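Kinditz Hand-Held Gripper: Collection Guide
Section 4. Recording in a home kitchen

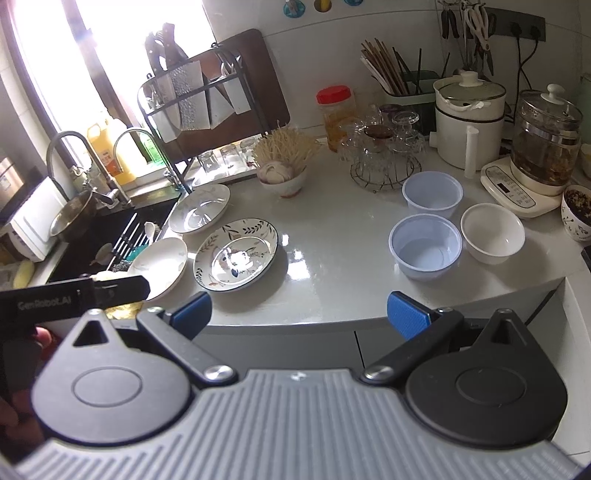 Read section 3 (charging and pairing) before you start. The steps below cover one recording session at one counter. A session is made up of short takes, and each take holds one task from start to finish, such as moving a plate from the counter to the rack.

4.1 Before the first take

1. Wipe the finger pads with a dry cloth. Replace any pad that is torn or lifting at a corner.
2. Open and close the fingers 12 times. The motion should be even on both sides. If one finger lags, tighten its pivot screw a quarter turn and try again.
3. Check the lens for grease or water spots.
4. Open the Vanine app, choose New Session, and enter the room type and the task code from your sheet.
5. Leave the counter as the household keeps it. Jars, bowls, and appliances that play no part in the task should stay where they are.

Note: Daylight from a window is fine. Do not change the room lights partway through a session.

4.2 Recording a take

1. Hold the gripper still over the counter with the fingers fully open. Press Record and wait for the tone.
2. Move toward the object at the speed you would use with your bare hand.
3. Close the fingers until the object is held. Do not squeeze further.
4. Carry the object to its new place, set it down, and open the fingers fully.
5. Back away, hold still, and press Stop.

Keep your free hand out of view unless the task sheet says "two hands." A take should run no longer than 28 seconds. If you drop the object, finish the motion, stop, and mark the take Dropped. Dropped takes are kept and should not be deleted.

Start each take from a different spot along the counter. After every 4 takes, change the object or turn it to a new angle.

CAUTION: Do not lift knives, full pots, or anything holding hot liquid. Keep the gripper body clear of running water. The pads can be rinsed only after they have been removed.

4.3 Ending the session

1. Tap Close Session and check that the take count matches your sheet.
2. Dock the gripper and leave it until the upload light is steady.
3. If the app shows error 13, the clock has drifted. Pair the gripper again and repeat the last take.

Sessions are sent to the Bondarchuk server for review. Rejected takes appear in the app under Redo, with a short reason beside each one.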